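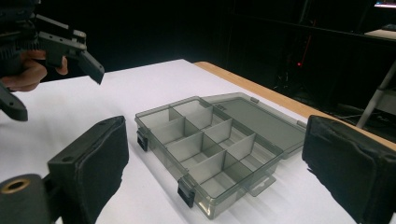

Catherine Leckie would not call the result a surprise, but she did say that she had expected the gain to be smaller. Her remark came at the close of the presentation at which the Skudance group set out the findings of its study on how robots may be taught to handle small hinged containers. The work was carried out at the Blomqvist Laboratory and was published on Wednesday, March 1, 2023, as an open report with the data attached.

The study deals with a narrow question. A robot arm can be taught a task by copying people, provided that there are enough recordings of people doing it. Most groups collect such recordings by steering the arm itself from a distance. The Skudance group instead asked people to do the task with a gripper in each hand, and used those recordings to train an arm that had taken no part in the collection. The task chosen was the opening and closing of divided storage boxes with a hinged lid and snap latches, of the sort used for screws, beads and fishing tackle.

Such boxes are a known source of difficulty. The latch is small and has to be pressed at one point, the box moves across the table if it is not held, and the lid, once released, has to be carried round its hinge without dragging the tray along. Clear and tinted plastics add a further problem, as cameras often read the table through the wall of the box and place its edge wrongly.

In all, 1738 recordings were kept for training. They were made by 20 people, none of whom had used the hand-held grippers before the start of the project in January. Each person received a short period of instruction and was then left to work at a natural pace. Recordings in which the box fell from the table, or in which a person used a bare finger to free the latch, were set aside and do not form part of the published set.

The main result concerns the way in which the recordings were divided. In earlier work by the same group, each recording was treated as one unbroken movement from first contact to last. In the present study the movement was cut at every point where one hand changed its part from holding to moving, or the reverse. The method, which the group calls Erix, finds these points from the opening and closing of the grippers and from their speed, and no person is required to mark them by hand.

Two control programs were trained on the same recordings, one with the cuts and one without. Both were then tried on the laboratory's two-armed robot in 400 trials each. The program trained with the cuts opened the box, laid the lid back and closed it again in nearly twice as many trials as the other. The difference was greatest at the latches. Once a latch had been freed, the two programs performed at much the same level. 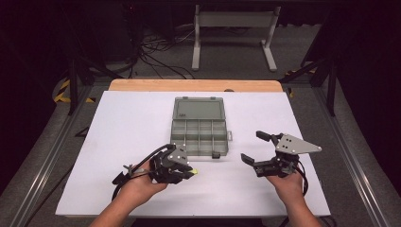 Does the method work with boxes that the robot has not met before? In part: the arm managed unfamiliar boxes when the latches were of a similar shape and stood on the long side, and failed in most trials when the lid was held by friction alone.

The report gives some attention to these failures. With friction lids the arm tended to look for a latch that was not there, pressing on the rim in several places before the trial was stopped. Fulgencio Lozano, who led the trials, described this as the natural limit of a method that learns from what people have shown it. He added that the group had not yet tried mixing the two kinds of lid in one training set, and that he would prefer not to guess at the outcome.

A second limit lies in the sense of touch. The grippers used for the recordings carry cameras, but they do not measure force. The control program must therefore judge from sight whether a latch has been pressed firmly enough. In a number of trials the arm pressed, saw no movement in the lid, and went on to the next step regardless. The report recommends that later work should include a simple force reading at the fingers, and notes that this would add both cost and weight to a tool which people are asked to hold for long periods.

The comfort of those taking part was also considered. Sessions were kept short, with a break between them, after early trials showed that wrists grew tired and movements became less steady. Recordings made late in a session were found to contain more pauses. The group left these in the training set, and a separate test in which they were removed made no clear difference to the result.

Questions at the presentation turned mainly on cost. Leckie asked whether the same gain could be had simply by collecting more recordings and leaving them whole. Lozano replied that the group had tested this on a smaller scale, using an older set of 3000 recordings of a simpler task, and had found that added material helped less than the cuts did. He accepted that the comparison was not exact and said that the report states as much.

The recordings, the cutting program and the full table of trials can be obtained from the laboratory's data service on request. Use for teaching and research is free of charge. The drawings for the finger pads are held by Serker, the workshop which made them, and requests for these should be sent to the workshop directly.

A further stage of the study is in preparation. It will cover boxes that are already filled, where the contents may shift as the lid is moved, and will use the same recording procedure. The laboratory has asked that groups wishing to compare their own methods report results for the latch and the lid separately, as a single figure for the whole task hides the step at which most trials are lost.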